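## 4. Setting up the Bekstead counter-top water softener

This section covers placement, connection and first regeneration of the Bekstead unit. Read section 3 (Parts supplied) first. For models with the Zervas digital head, follow section 5 in place of steps 9 to 12.

### 4.1 Before you start

You need:

- a cold water faucet with a removable aerator
- a bucket
- an adjustable wrench
- thread seal tape
- table salt or fine softener salt, without additives

Test the hardness of the incoming water with one of the strips in the accessory bag and write the result inside the front cover. The resin charge is sized for a household sink used for washing and rinsing. It is not sized for a shower or a washing machine.

**Caution:** Connect to cold water only. Hot water deforms the resin basket and voids the warranty.

**Caution:** Do not use salt blocks, rock salt or salt sold for melting ice.

### 4.2 Placing the unit

1. Choose a level surface within reach of the supplied hose. The hose must not be extended.
2. Leave a clear space of 2 inches behind the housing so the drain tube can bend without kinking.
3. Keep the unit out of direct sunlight. Algae will grow in the clear inlet hose if it is exposed for long periods.
4. Remove the red transit plug from the outlet. Keep the plug – it is needed if the unit is moved or returned.

Note: The housing may stand on a stone, tile or sealed wood surface. On unsealed wood, place a drip tray under it.

### 4.3 Connecting to the faucet

5. Close the faucet and unscrew the aerator. If it is stuck, soak it in vinegar before using the wrench.
6. Select the adapter that matches the faucet thread. Male and female adapters are supplied. Wrap male threads with seal tape, clockwise.
7. Screw the diverter onto the adapter by hand until the washer seats, then add a quarter turn with the wrench. Do not overtighten.
8. Push the inlet hose into the gray collar on the diverter until it stops. Pull back gently to check that it is held.

Set the diverter lever to BYPASS and open the faucet. Water should run straight down with no leak at the thread. If there is a leak, see 4.6.

### 4.4 First flush and regeneration

9. Place the outlet tube in the bucket. Set the lever to SOFTEN and open the faucet halfway. The first water will be amber. This is color from new resin and is harmless, but it should be discarded.
10. Run until clear, then close the faucet.
11. Unscrew the cap, add 700 grams of salt, and refit the cap. Check that the O-ring is in its groove.
12. Open the faucet to a thin stream and let the unit run to the drain for 46 minutes. Taste is not a reliable check. Test the outlet with a strip, and continue rinsing if it shows any hardness.

**Caution:** Brine from regeneration is strongly salted. Do not use it on plants or pour it into an aquarium.

### 4.5 Routine use
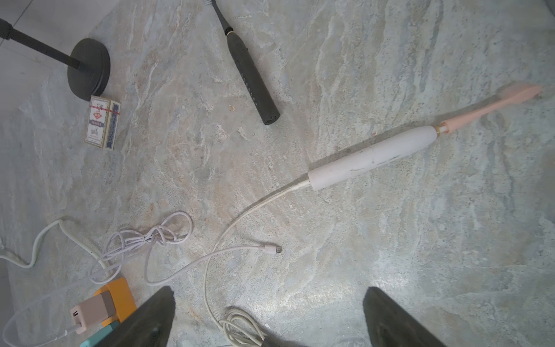

One charge of salt treats up to 2,000 liters at moderate hardness. At higher hardness the interval is shorter; use the table in appendix B. Repeat steps 11 and 12 when a test strip at the outlet begins to change color.

Softened water feels slippery on the skin and soap takes longer to rinse away. Use less detergent than before.

If the unit will stand idle for more than a week, regenerate it, drain it and leave the cap loose. Flush for several minutes before using it again. Do not let it freeze.

### 4.6 Faults

| Symptom | Check |
|---|---|
| Drip at faucet thread | Wrong adapter, or washer missing. Remove, retape, refit. |
| Drip at cap | O-ring dirty or twisted. Clean and seat again. |
| Low flow | Inlet screen blocked. Rinse under the faucet. |
| Salty water | Rinse incomplete. Repeat step 12. |
| Beads in outlet water | Basket damaged. Stop using the unit – order part T-4 from Trolteleck. |

Spare washers, test strips and adapters are also stocked at the Pirkthorpe depot.

### 4.7 Changes in this revision

- Step 2: rear clearance added (R. Foulkes).
- Step 12: rinse time corrected, strip test added (D. Mathias).
- Fault table: part reference for resin basket updated.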